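### 3.2 Evaluation of the Brevus bench kit

The Brevus kit is supplied by Kolář as a complete two-arm bench, with the arms, frame and control software sold under a single licence. It was assessed over 28 working sessions at the Derunum laboratory between April and July. Sessions were run by two trained operators, and each recorded attempt was checked by a second reader before it entered the results.

Three task families were used: sorting, upright placement and handover between arms. Small bathroom goods were chosen for the placement family, as their thin handles place high demands on grip alignment. Each family was allotted 200 attempts, and the arms were recalibrated at the start of every session. Figure 3 shows the bench during work with toothbrushes, several of which are kept in a clear holder towards the rear of the table.

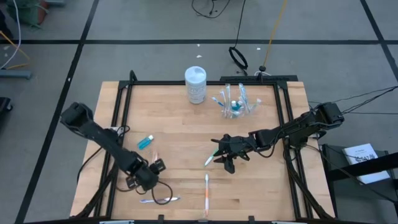
**Figure 3.** The Brevus bench with both arms over the work surface; the right gripper is at a white and green toothbrush.

### 3.3 Software and operator training

The Master control package was used as delivered.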